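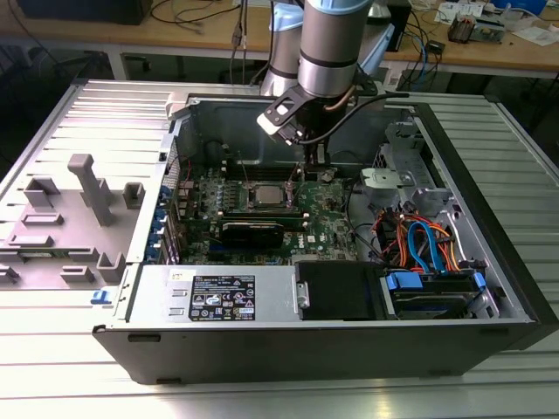 A desktop tower opened up on the worktable, processor and motherboard in view.

Trurkville Mentoring Circle: your questions, answered

We get a lot of lovely emails every year once applications open, and many of them ask the same things, so Marlene has gathered up the usual ones (and a few unusual ones) here. Have a read with a cup of tea, and if you're still stuck by the end, please do write to us.

What is the Mentoring Circle?
It's a year-long program that matches women who are starting out, starting again or changing direction at work with women who've been at it a while longer. You meet your mentor once a month, wherever suits you both, and the whole group gets together for dinner each season. Our mailing list has grown to 1,312 names, which still astonishes those of us who remember the first get-together in Elfriede Diekmann's living room, with half of us sitting on the carpet!

Who can apply?
Any woman aged 18 or over who lives or works in Trurkville or Puvham. You don't need a degree, a job title or a five-year plan. We've had apprentices, nurses, bookkeepers, a beekeeper, and plenty of mums heading back to work after a long stretch at home. Students are welcome too, so long as you can make the evening dinners.

I'm in my fifties. Am I too old to be mentored?
Goodness, no. Rocío Puma joined us as a mentee at 57, when she was leaving hospitality to set up her own catering firm, and she's now one of our most sought-after mentors. Please apply.

How do you match people?
By hand, and slowly. Elfriede and Rocío read every form, then ring each applicant for a chat (allow a good half hour, they're both talkers). They look at what you'd like to work on first and your industry second. A mentor from a completely different field can be a wonderful thing, but if you really do want someone in your own line of work, put that on the form and we'll do our best.

What if my mentor and I don't click?
It happens, and no one will be cross with you. Let Marlene Kohlhase know within the first two meetings and she'll quietly arrange a new match.

How much time does it take?
Most pairs meet for an hour or two each month. Add the four dinners, plus whatever homework you and your mentor dream up together. If you have to miss a dinner, just tell us ahead of time so we can sort out the catering numbers.

Is there a cost?
Mentoring is free. You pay for your own meal at the dinners, and there's a small fund for anyone who'd find that a stretch. Tick the box on the form and it stays between you and Marlene. The fund is kept going by two local businesses, Gerlach and Drivex, and we're very grateful to both.

Can I bring my baby?
Yes please! The dinner venue has a quiet side room and high chairs, and there's always a queue of people wanting a cuddle.

Can men be involved?
The mentoring places are for women, but we have some marvellous helpers. Rüdiger Kasten looks after our bookings, and Helmut Reinholz runs the spring evening on reading a contract before you sign it, which fills up very quickly.

When do applications open?
Every May, and we keep them open until the end of the month. If you've missed out, ask to go on the mailing list and we'll send you the form as soon as the next round is ready. Late places do come up now and then when someone moves away or has a change of roster.

I'd like to be a mentor. What do I do?
Use the same form and choose "mentor" at the top. There's a friendly training evening before you start, with sandwiches.

Page last updated Thursday, October 8, 2026.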